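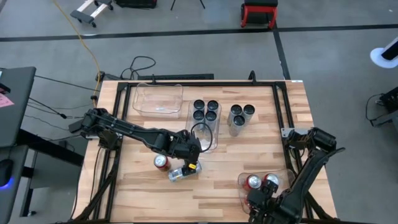
KILLVILLE – The robotics hall at Langlois opened to the public on 6 September 2024, and around 200 visitors came through before the doors closed. Anatole Rey, who directs the handling program there, received this publication at the end of the afternoon to discuss the demonstration and the work it is meant to support.

The program, known as Menix, concerns the sorting of everyday packaging by two robot arms working at one table. Mr. Rey described the choice of material as deliberate. "A drink can is a modest object, and everyone who walks in has held one," he said. "Visitors understand at once what the arms are being asked to do, and they can judge for themselves whether it is done well."

Cans and clear containers are both used in the exercise. The containers, he explained, remain the harder of the two. "Clear plastic takes on the look of whatever is behind it. A person corrects for that without thinking. For our system it is still a matter of practice, and we expect it to be so for some time."

Asked how much practice the program requires, Mr. Rey said that the team had set itself a target of 1,000 completed sorting runs before the end of October. The success rate on upright cans stood at 92 percent when last reviewed. He declined to give a figure for objects lying on their side – the method of counting, he said, is still under discussion with Soder, the partner responsible for the control software.

The open day was the third the hall has held. Earlier editions relied on a prepared talk, followed by a short display. This year the talk was dropped and visitors were invited to stand near the table and put their questions directly to the staff.

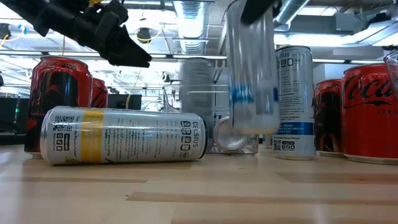

Soder would have preferred to keep the talk, according to one of its engineers, who felt that many visitors left without hearing how the software decides which object to pick up first. The engineer added that a printed sheet at the entrance might serve the same purpose.

Mr. Rey said he would consider the suggestion. "The questions we received were better than those we had in the past," he said. "Several people asked what happens when an arm drops something. That is a fair question, and our staff answered it plainly."

Requests for group visits may be addressed to the reception desk at Langlois. The next open day will be announced once the October runs have been reviewed.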